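Home Products Tickets Knowledge base Sign in

Premero Support
Ticket: Scheduled exports stop at 2,000 rows
Product: Trerus label printing, server edition
Raised by: Tamara Marchuk, Sumotgate
Status: Resolved, fix pending release

The nightly export from Trerus to our stock system writes a CSV file that ends after 2,000 data rows. The source table is longer than that. No error is shown in the console and the job is marked complete. Manual exports of the same table are not affected. First noticed on Wednesday, when labels for the later part codes were missing from the print queue.

Steps tried so far: restarted the scheduler service, deleted and recreated the job, changed the output folder to a local drive. Same result each time. Free disk space is not a problem (70 GB on the output volume).

Felicja Sikora, first response:
Please send the scheduler log with the level set to verbose, and the job definition file. Check also whether the job runs under the same account as the manual export.

Log received. The job runs under a service account, the manual export under a named user. The log shows one fetch call, a return code of 0, then the file being closed. A second fetch call should follow and is absent.
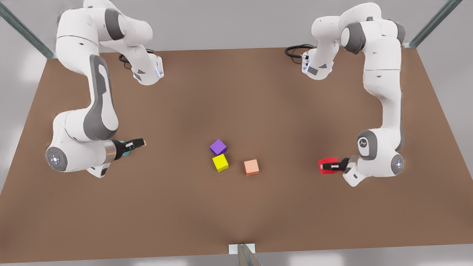 Lev Hnatiuk replied that his site had the same fault after the August update, and that setting the page size to 0 in the job definition made no difference. Restoring the older connector file did. He kept the newer scheduler and replaced the connector only.

Felicja Sikora:
Confirmed on our test server. The updated connector ignores the continuation flag when the calling account has no stored profile. Service accounts have none by default. Workaround:

1. Stop the scheduler service.
2. Sign in once to the Trerus console as the service account and save the default profile.
3. Start the service and run the job by hand.

Tamara Marchuk:
Done. Export now runs to the end of the table and row totals match the source. The next scheduled run was also correct. Happy to close.

Linked to defect 13 on the connector list. Ticket closed by F. Sikora.

Contact support | Copyright Premero | Back to top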